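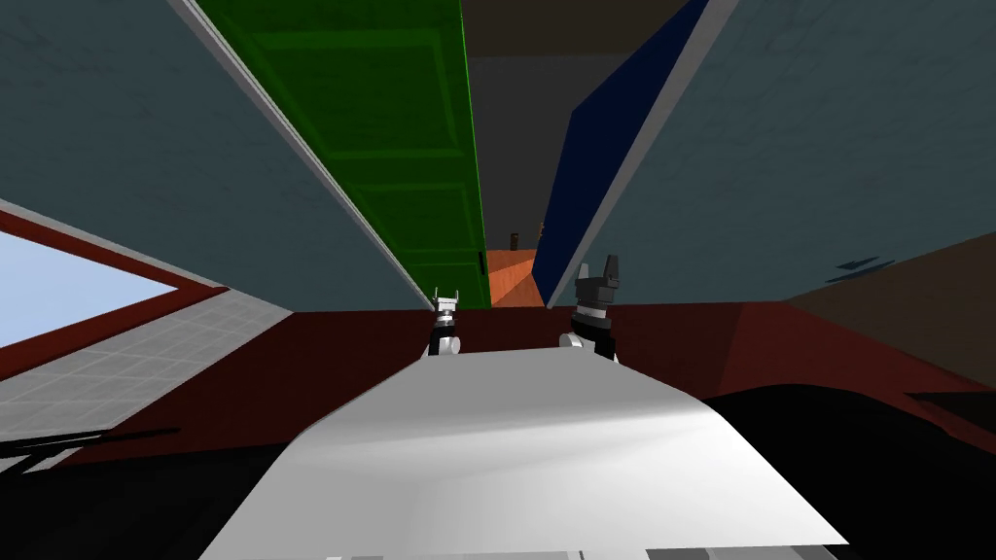 Progress report to the Flestton Fund, 15/04/2025
Gorncombe Apple and Orchard Exhibition

We have had a very good spring on the exhibition, and I'm happy to say the old reading room is beginning to feel like somewhere you might want to spend an afternoon. The display boards were the part I had worried over most (anyone who has tried to agree a colour with more than one other person will sympathise), and we went through creams and greens before settling on a grey. It is very close to the big slate-grey wall on the left, slightly mottled, with a thin strip of lighter grey running down the edge, and we are using that same pairing for all 17 boards. The old orchard maps look wonderful against it.

The maps themselves are nearly done. Your grant allowed us to have 213 sheets cleaned and scanned, including the tithe plans we feared were too fragile to unroll, and only two have had to go back for further repair. A lovely thing to come out of it is that we can now trace several of the lost orchards along the Halás road, where there is nothing today but hedges and the odd very elderly pear. One family brought in a notebook of grafting records that we hadn't known existed, and I'm afraid I lost a whole morning to it.

On spending, we are within budget except for the lighting, which came in £600 over the first quote. Lakau, who are supplying the fittings, have offered us a simpler track for the end bay and that would bring the difference down a good deal. I would be grateful to know whether you are content for us to move the remainder across from the printing line, where we have made a saving by shortening the booklet.

Schools have been slower to reply than we hoped, and the Easter holidays in April haven't helped. We shall write again once term is properly under way, this time with the activity sheets enclosed so that teachers can see what they would be getting.

Still to do before opening: captions for the cider-making section, the large-print guide, a decision about the bench by the window, and a proper sign for the side door. You would be very welcome to come and look round at any time, and there will be apple cake.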